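Family reunion casework: progress report to the fund, second quarter

The Bradirbridge office opened in April with your grant and has now run for a full quarter. It takes on cases where a child is in one country and at least one parent is in another, and where papers, refused visas or a closed border are keeping them apart. Most of the families came to us through the Londano helpline.

By the end of June we had received 160 enquiries. Of these, 60 became open cases and 30 have reached the stage of a full application. The rest were given advice by telephone or passed to another service. Two families have been reunited, both after appeals that began before the grant period.

The slowest part of the work is still proof of parentage. Several consulates will not accept a birth record without a fresh stamp from the issuing town, and a grandparent looking after the child often has no right to ask for one. We now send a standard letter with each request – it has cut down on forms being returned, but waiting times are much the same.

Translation has been moved to Tastel, who charge by the page and return most documents within the week. The Pană partnership, which covers cases in Romania and Moldova, started a month late while the data sharing agreement was being signed. It is now working normally.

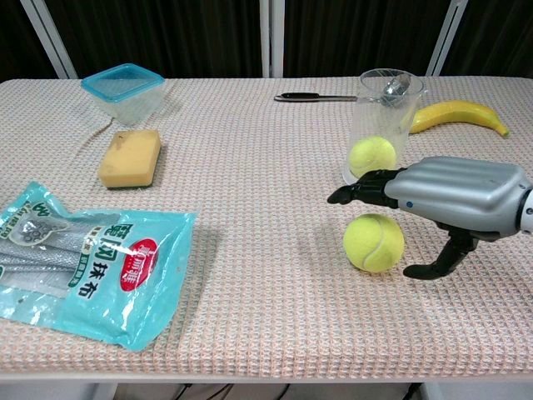 A tennis ball and a clear plastic cup on the table, with a robot hand at the right.

Spending is slightly under budget. The underspend is mainly in travel, as two planned embassy visits were put back to July. We ask to carry this money forward and use it for court fees, where costs have been higher than we expected.

One risk should be noted. A number of children in our open cases hold passports that run out this winter, and renewal normally needs both parents to sign in person. We have asked for written guidance on remote signatures and have had no reply.

Next quarter we plan to:
finish the remaining parentage requests from the spring
hold evening advice sessions by telephone, from 6pm
agree a referral form with Londano

A full breakdown of costs is attached separately.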